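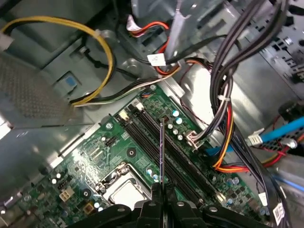 Figure 1. Wrist camera view with a memory module held over the DIMM slots.

Slot alignment and insertion control for memory module assembly
Filippos Economou and Eirini Gkikas
Final report, Bellgate stream

1. Purpose

The project covers the software that takes a grasped memory module from a position above the motherboard to a seated position in a DIMM slot. Grasping from the tray was handled by existing code and is not discussed. The work splits into a slot detector, an alignment controller and an insertion routine, all running as separate nodes under our scheduler, Hitum.

2. Slot detection

The detector uses the wrist camera only. An early version matched the whole board against a stored template. It failed whenever a cable crossed the board outline, and cables inside a case cross the outline most of the time. The template was dropped.

The current version looks for long, dark, parallel edges and groups them into slot candidates. Slot ends are then refined using the pale latches, which give good contrast against a green board. The search region is set from the last known board pose, so the cable harness and the drive bay are mostly excluded before any edges are computed. The slots do not need to be square to the image. In Figure 1 they run on a diagonal, and the detector treats that angle as one more unknown.

The network used to reject false candidates was trained on 1,905 labelled crops. Eirini labelled the set and Filippos checked it. Crops where the labellers disagreed on the slot end were left out, which probably makes the set easier than it should be.

3. Alignment

The held module shows up as a thin strip when viewed from the wrist, so its yaw can be measured in the same image as the slots. The controller drives the yaw error and the lateral error to zero together. Doing them one after the other was slower and tended to oscillate, as the camera is offset from the module and any rotation also shifts the view.

Depth is not taken from the image. The arm moves down under position control to a set height, then hands over to the insertion routine.

4. Insertion

Insertion is a force-guarded move with a small spiral search. Each state in the sequence has a force limit and a timeout, and either one sends the arm back to the hover height. There are four states: hover, contact, search and press. The key notch is found during search by watching for a drop in vertical force.

We logged 412 trials in October using the Vetitano logger. Joint states, wrist force and images share one clock. Before this was fixed, images lagged the force data by a variable amount and several early plots had to be thrown out.

5. Known problems

Sixteen of the logged trials ended in a timeout during search. In most of these the module had tilted in the fingers after first contact, and the controller kept using the yaw measured at hover. Re-measuring after contact is possible in principle, but the fingers hide part of the board at that height.

Glare on the metal of the CPU socket still produces false edges - these are usually rejected by the length check, though not always. Loose cables are not modelled by the planner at all. The approach path is a straight vertical line from a fixed hover point, and the operator has to confirm that it is clear.

6. Further work

The planner should accept a keep-out volume built from a depth scan of the case. The tilt problem needs an in-hand pose estimate, and the Kalogeropoulos filter code already in the repository could be adapted for this. Its licence and build scripts need to be sorted out first. Configuration files for all trials are stored with the logs.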